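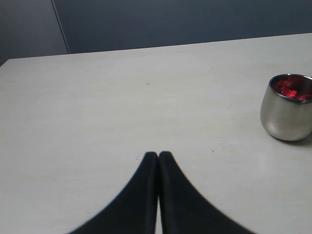 スキルカの渡しの夜便は、なぜ乗客のない日にも運航されていたのですか。

運航規程に、乗客の有無によって便を取りやめてよいとする条項がなかったためです。調査の経緯は、以下の報告に記すとおりです。

スキルカ渡船夜便の取扱いに関する報告

ザストサイド河川事務所
2021年9月1日

一　調査に至る経緯

本報告は、スキルカ川においてザストサイド岸とチェー岸とを結ぶ渡船のうち、午後10時にザストサイド岸を発する便（以下「夜便」という。）の存廃について、当事務所が行った調査の結果をまとめたものである。

上流にワスティニエ橋が架けられて以来、渡船の利用は減少の一途をたどった。朝夕の便にはなお通学する児童と市場へ向かう者の利用があったが、夜便の乗船券はほとんど売れておらず、会計監査において、燃料費の支出に見合う収入がない旨の指摘を受けた。これに基づき、当事務所は書記馬昌浩（マ・チャンホ）を調査員に任じ、夜便の実態を確認のうえ、廃止に必要な書類を整えるよう命じた。

命令書には「廃止に必要な書類」と記載されている。調査の結果を待たずにこのような文言を用いたことについては、後に所内でも意見が出たが、文書は当時のまま保存してある。

二　運航日誌の閲覧

調査員は、まず渡船小屋に備え付けの運航日誌を閲覧した。日誌は渡船夫サメル・スルールの記入によるもので、前任者からの引継ぎ以降、欠落は認められなかった。筆跡は終始一定しており、増水のため欠航した夜についても、欠航の理由と水位標の読みが記されていた。

夜便の欄には「乗客なし」の記載が続いていた。ただし、その右に設けられた備考欄には、ほぼ毎夜、短い書き込みがあった。調査員の抜き書きによれば、次のようなものである。

「預り物、鍋。返却。」
「預り物なし。先方在宅。」
「預り物、薬袋。手渡し。」
「霧。鐘を長めに。」
「先方の灯、遅れてつく。」

調査員はこれらの意味について、その場で渡船夫に質問した。渡船夫は、備考欄は備考を書くための欄であると承知している、と答えた。調査員が重ねて、「先方」とは誰を指すのかと尋ねたところ、渡船夫は、その夜によって違うと述べ、出航の時刻が近いことを理由に聴取を打ち切った。調査員の手帳には、この時点で出航までまだかなりの間があったことが付記されている。

三　第一回の乗船

調査員は、同夜の便に乗船した。乗船券を求めたところ、券売の窓口はすでに閉じており、渡船夫が小銭入れから釣銭を出して応じた。この取扱いは会計規則に反するものであるが、窓口の係員が日没とともに退勤する以上、夜便の乗客は規則に適合する方法では乗船券を購入することができない。夜便の券がほとんど売れていないという監査の指摘は、この点を考慮していなかった。

調査員の報告によれば、舟は定刻に岸を離れた。渡船夫は櫓を用い、流れの緩い箇所まで上ってから発動機をかけた。理由を問うと、下の段の家に赤ん坊がいる、とのことであった。

川の中ほどで、渡船夫は舳先の鐘を鳴らした。鐘は渡船規則に定める接岸の合図であり、本来は対岸の桟橋に近づいてから鳴らすべきものである。調査員がこれを指摘すると、渡船夫は、ここで鳴らさなければ上の家まで聞こえない、と答えた。

しばらくして、チェー岸の斜面に灯がともった。次いでその上、さらに右手の離れたところにもともった。調査員は灯がともる順序を手帳に書き留めようとしたが、手元が暗く、判読できる記録とはならなかった。渡船夫は灯のつくのをひととおり眺めてから、舟を桟橋に着けた。

桟橋には誰もいなかった。柱の釘に布の包みが下げてあり、渡船夫はこれを取って座席の下に入れ、代わりに平たい缶を掛けた。調査員は中身を尋ねた。渡船夫は、見ていないと答えた。

帰りの舟中で会話はほとんど交わされなかった。調査員は船酔いをしたと報告しているが、当夜の川面は穏やかであったと日誌にある。

四　チェー岸住民からの聴取

調査員は日を改め、ワスティニエ橋を経由してチェー岸に赴き、住民からの聴取を行った。橋の利用により所要時間がいかに短縮されたかを確認することも目的の一つであったが、橋から集落までの道は畑の縁を通っており、荷を持って歩くことには相応の困難があった。調査員は靴を片方、用水に落とした。

聴取に応じた住民の多くは、夜便に乗ったことがないと述べた。若い住民の中には、夜便という名称を知らず、単に「鐘」と呼んでいる者もあった。以下に、主な陳述の要旨を掲げる。

斜面の下段に住む女性は、鐘が鳴ると鍋の火を落とし、窓に灯を置くのだと述べた。灯を置くのはなぜかとの問いには、置くことになっている、と答えた。さらに問うと、亡くなった姑がそうしていた、姑は姑の夫が舟で戻るころに置いていた、と述べた。姑の夫が舟で戻らなくなって久しいことは、調査員も集落の墓地で確認している。

中段に住む男性は、対岸に弟がいる。兄弟は境界の柵をめぐる争い以来、互いに口をきいていない。しかしながら、弟の飲む薬はチェー岸の薬草店でなければ調合できず、男性はこれを月々買い求め、桟橋の釘に掛けていた。弟からは空いた袋に何かを詰めたものが戻る。何が入っているのかを尋ねたところ、男性は、胡桃だ、殻のついたままの、と不満げに答え、調査員に持ち帰るよう勧めた。調査員は服務規程に従ってこれを辞退したが、帰所後、上着の物入れに胡桃が入っているのに気づき、遺失物として届け出た。当該の胡桃は現在も当事務所の金庫に保管されている。

最上段の家には、70歳になる元教員の女性が一人で暮らしていた。女性は耳が遠く、鐘の音はもはや聞こえないと述べた。それでも下の家々に灯がつくのを見て自分も灯をつけるので、差し支えはないという。日誌にあった「先方の灯、遅れてつく」の記載は、この家を指すものと考えられる。

調査員は女性に対し、灯がつかなかった場合はどうなるのかと尋ねた。女性は質問を聞き取れなかったようで、茶を注ぎ足した。

五　過去の記録との照合

所蔵する文書を検索したところ、渡船規則の草案に、夜便の設置理由を記した付箋が残されていた。付箋の文字は薄れているが、「対岸ノ様子ヲ見ルコト」と読むことができる。規則が成案となる段階でこの文言は削除されており、削除の理由を示す記録は見当たらなかった。

また、日誌の整理番号1046の頁には、通常と異なる長文の記載があった。11月の夜のものである。調査員の報告書に全文が写されているので、ここに再録する。

「定刻発。風強し。中流にて鐘。下の家つく。中の家つく。上の家つかず。鐘をもう一度。つかず。着岸後、舟をつなぎ、上る。戸は開いていた。先生は台所の床に座っておられた。足をくじいて立てぬとのこと。中の家の主人を呼び、二人で舟へ下ろす。ザストサイド側の医者を起こす。帰着遅れる。乗客一名。券は切っていない。不足分は当方の給金より差し引かれたし。」

会計簿を確認したところ、翌月の渡船夫の給金から、乗船券一枚分が実際に差し引かれていた。当時の会計係はすでに退職しており、事情を聴くことはできなかった。

六　第二回の乗船

調査員は、報告書の提出を前に、再び夜便に乗船した。この乗船は命令書に定めのないもので、乗船券の代金は調査員の私費による。

当夜は霧が深く、対岸は見えなかった。渡船夫は中流で鐘を鳴らし、発動機を止めて待った。調査員は、灯が見えないのであれば待っても仕方がないのではないかと述べた。渡船夫は返事をせず、櫓を調査員に渡し、自らは舳先に立った。調査員には櫓を扱った経験がなく、舟は流され、向きを変えた。

やがて、渡船夫が低い声で「下」と言った。調査員には何も見えなかった。間をおいて「中」と言い、それからかなり長く黙っていた。調査員は、この間に自分が櫓を固く握っていたため、翌日まで指が曲がったままであったと報告している。

「上」と渡船夫が言い、発動機をかけた。

桟橋の釘には、鍋が掛かっていた。調査員が持つと、まだ温かかった。鍋は調査員に宛てたものであると、蓋に結ばれた紙に書かれていた。調査員が夜便に乗ることを集落の者がどのようにして知ったのかは、明らかでない。渡船夫は、自分は何も言っていないと述べている。

鍋は翌日の夜便で返却された。日誌の備考欄には「預り物、鍋。事務所より。よく洗ってある。」とある。

七　調査員の報告書について

調査員が提出した報告書は4部からなり、最後の部が夜便の廃止に必要な書類にあてられていた。廃止届、桟橋使用の終了届および渡船夫の配置換えに関する伺いは、いずれも様式に従って作成され、所要の事項が漏れなく記入されていた。

ただし、廃止届の「当該便の果たしてきた役割を代替する手段」の欄には、次のように記されていた。

「橋による代替を検討した。橋の上からは、下段の家の窓のみ視認できる。郵便による代替を検討した。郵便は鐘を鳴らさない。電話による代替を検討した。上段の家の住民は聴取が困難であり、中段の家の住民は対岸からの電話に出ない旨を明言している。以上により、本欄に記入すべき手段を見出すことができなかった。」

様式の注記によれば、当該欄が空白または「なし」である届は受理することができない。右の記載が「なし」に当たるかどうかについて、所内の見解は分かれた。所長は、これを「なし」とみなすのが相当であるとし、届を調査員に差し戻した。調査員は欄を補正のうえ再提出した。補正後の記載は、補正前のものより長くなっていた。

届はその後も差戻しと再提出を繰り返しており、現に審査の途上にある。規則上、審査の続く間は、従前の運航を継続するものとされている。

八　監査指摘事項への対応

会計監査の指摘に対しては、次の措置を講じた。

券売の窓口が閉じた後も乗船券を購入できるよう、渡船小屋の戸の内側に券の綴りと木箱を備え付けた。箱の鍵は渡船夫が保管する。設置した月の売上げは前月を上回った。内訳を見ると、購入者はいずれも同一人であり、書記馬昌浩であった。馬書記は勤務時間外の行動について説明する義務を負わないため、当事務所はこれ以上の照会を行っていない。

燃料費については、下段の家の赤ん坊が成長し、夜間の発動機の音で目を覚まさなくなるまでの間、櫓による区間が残ることから、当面、増加は見込まれない。

備考欄の使用については、様式の改正を行い、欄の幅を広げた。

九　所見

渡船規則第三章は、夜便の目的を旅客の運送と定めている。調査によって明らかとなった備考欄の用務は、いずれもこの目的に含まれない。当事務所は、規則にない用務を正規の業務として認める権限を有しない。一方、渡船夫が定刻に岸を離れ、鐘を鳴らし、対岸に着け、戻ることについては、規則に違反するところがない。鐘を鳴らす位置が早すぎる点のみが問題となるが、接岸の合図をどの程度手前で行うべきかについて、規則は「十分な余裕をもって」と定めるにとどまる。

渡船夫サメル・スルールに対しては、口頭で注意を行うことも検討された。その役は書記馬昌浩に割り当てられ、同人は夜便の舟中でこれを行ったと届け出ている。注意の内容および渡船夫の応答は、次のとおりである。

「鐘が早い、と伝えた。風が出てきた、との返答を得た。」

十　付記

本報告の作成中、最上段の家の女性より、当事務所宛てに書状が届いた。本文は教員であった人らしい整った字で書かれており、夜便を廃止するときは事前に知らせてほしい、灯油を買う量が変わるから、という内容であった。

書状は切手を貼らず、桟橋の釘に掛けられていたものである。受付印は、夜便の帰着後、渡船小屋において馬書記が押した。回答の案は起案済みであり、今夜の便で送付する。

以上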